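Balcony herbs: stuff I get asked

How often do I water?
I poke a finger in the pot. Dry to the first knuckle, I water. In May that's every other day for me, but the basil gets greedy once it's over 90 out.

Can I overdo it?
Oh yes, I drowned 8 thymes my first year!

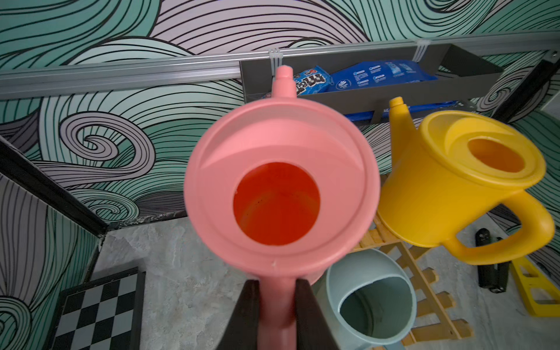

A reader from Gundell wrote in to say her rosemary only perked up after she quit watering it for two weeks, and could I please tell people that. Consider it told.

Tap water or rain?
Tap's fine. I fill up at night and let it sit (old habit from my Mondumine apartment, where the water smelled like a pool).

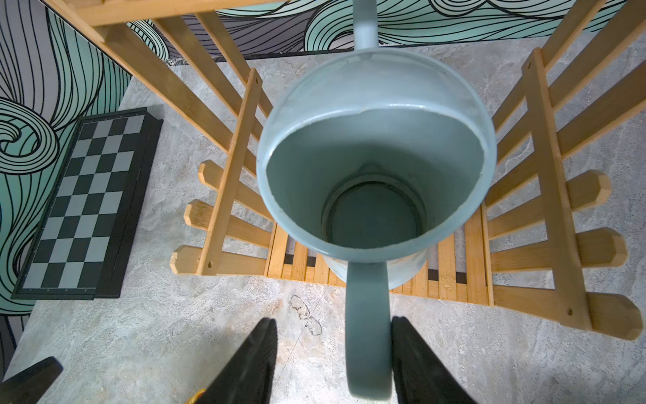

Mornings are best, before 8 if you can stand it. Pour at the soil and keep the leaves out of it, mint especially.

Do you ship cuttings?
Sorry, no. Pickup in Skonach only.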